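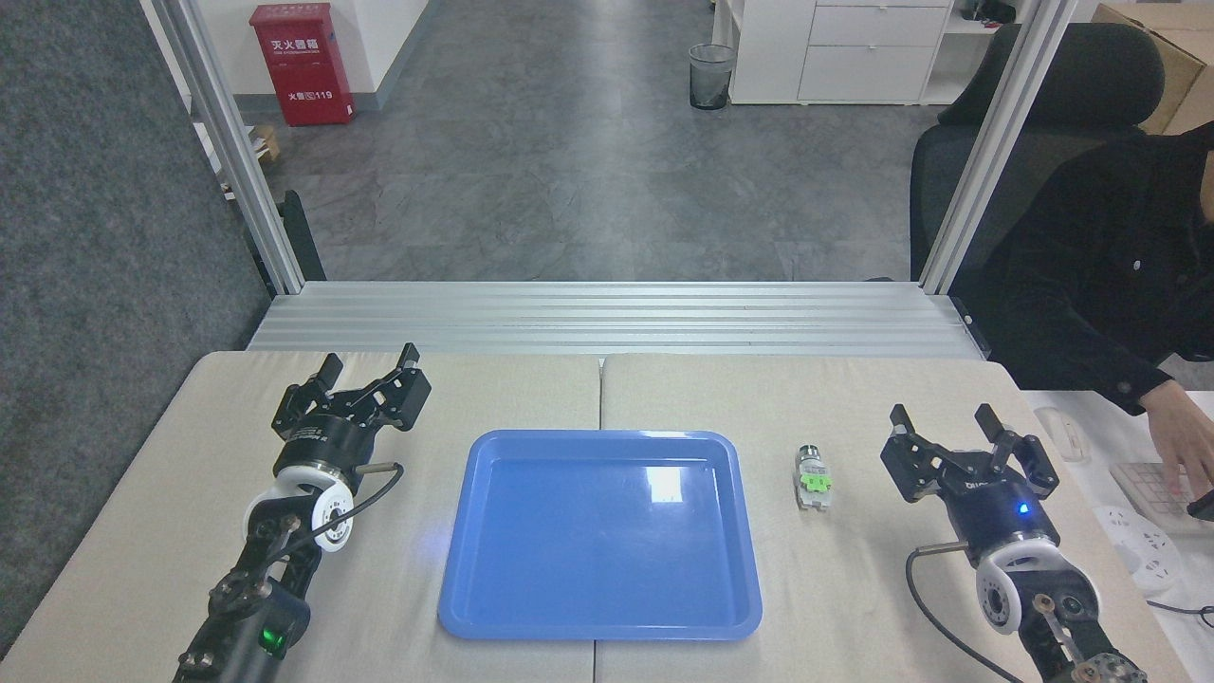

Left side of the covered table, arm with its green light on.

March, a bit after 2 pm

OK, glue notes before I forget them all again. I've been trying to get the hide glue recipe to behave for the Sidow chair (the one with the wobbly back splat), and today I finally got a joint I like. The old jar was no good. It smelled like a pond and it strung out like cheese when I lifted the brush, so I dumped it and started over with the Jirnalau pearls.

Soaked them in cold water overnight, then into the pot. I kept it at 58 C this time and it made a huge difference! Last batch I let it creep way up while I was on the phone and it went thin and weak. The Hikon thermometer reads fine as long as the probe isn't touching the bottom of the pot – please clip it to the rim, don't just drop it in.

Test joints were scrap beech, both halves warmed first. I gave one set 15 minutes in the clamps and the other 45. The short one popped apart with a twist of the wrist, nice clean glue line, no fibers pulled at all. The long one held, and when I leaned on it the wood tore before the glue did. So 45 it is, and probably longer for the real thing, I'm in no hurry.

Things I'm still not sure about:
The salt. The Stamatopoulos booklet says a pinch slows the gel, and I did get more open time with it, but I also had the heater going, so who knows. Need to run it again with the heater off.
The back splat tenon is loose in its mortise, and this glue won't fill a gap. I'm going to try a shaving of beech on each cheek – planed thin, glued on the day before.

If you're using the pot, top up the outer water first, it was nearly dry when I came in. Leftover glue is in the fridge, second shelf, lid taped. Don't throw it out, it'll reheat once.

Still need: burlap, a smaller brush, more pearls. And the long clamp has a bent screw again, so I hung it on the nail by the door.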